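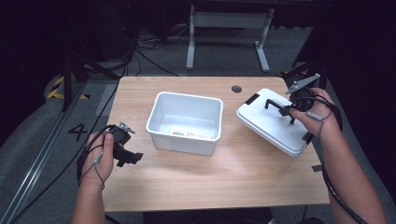 The Shared Table: Sorting and Storage in a Student Workroom
Final report, Diseo studio module, second year

1. Where this started

Our workroom in the Pondstead building has one good table, a light wooden one with a pale top that shows every pencil mark ever made on it. It is used for model making, lunch, group arguments and the long-term storage of things people intend to pick up tomorrow. By February the layer of belongings had reached the point where you worked on top of other people's work.

The module asked us to improve a shared space without buying furniture. I had a budget of 400 kroner and a strong personal interest in finding my own scissors.

2. What was on the table

For the first stage I logged what was left out at 11 each evening. The log runs to several pages and makes poor reading. Most of it was cable ties, offcuts, tape, pens without caps and caps without pens. There was also a mug that I recorded so many times I started giving it its own column.

Sorting the log by size turned out to be useless. Sorting it by how soon somebody would want the thing back worked much better, and that gave two groups:

Things needed again the same day (tape, knives, rulers, glue).
Things needed again at some point, according to their owners.

3. The containers

I tried a drawer insert first, borrowed from the Hassanpour reading room. It had 10 compartments, and within a day all of them held the same mixture of paper clips and crumbs. People will not aim for a compartment. They will aim for a large hole.

The second version used two containers. For the same-day things I chose a deep white plastic bin, open at the top, with rounded edges and slightly flared sides. You can drop a roll of tape into it from a standing position, which was the level of effort my classmates had indicated they were prepared to make. For the slower things there was a white rectangular box with a lid. The lid was meant to say "put away", and mostly it said "place coffee here".

The bin went in the middle of the table and the box to the right of it. I had drawn up a plan with both of them on a shelf, and the plan was very tidy, but the shelf is four steps away and four steps is apparently a hike.

4. Trial

The trial ran for two weeks under the name Illunia, which I picked early on and then had to keep because it was on the poster. The rules were printed on one sheet:

Empty the bin before you start work.
Put back what you used.
Close the box.

The first rule was followed well – an empty bin on a clear table looks good enough that people wanted to see it again. The second was followed when I was in the room. The third produced a discussion in the group chat that I have left out of the appendix.

The evening log got much shorter in the first week and then crept up again in the second. Tape and knives stayed in the bin throughout. The box filled up with things whose owners had forgotten them, so by the end I was running a small lost property office with a lid.

5. What I would change

The bin can stay as it is. Its depth is a problem for anything small, and I fished for a pencil sharpener more than once with my sleeve rolled up, but a shallower one would overflow by lunch.

The box needs an end date. My suggestion is to tip it out on the table on the last afternoon of each month and let people claim what they recognize. Anything left goes to the first-years, who have no scissors either.

I spent 310 kroner in total, including the poster. The scissors have not been found.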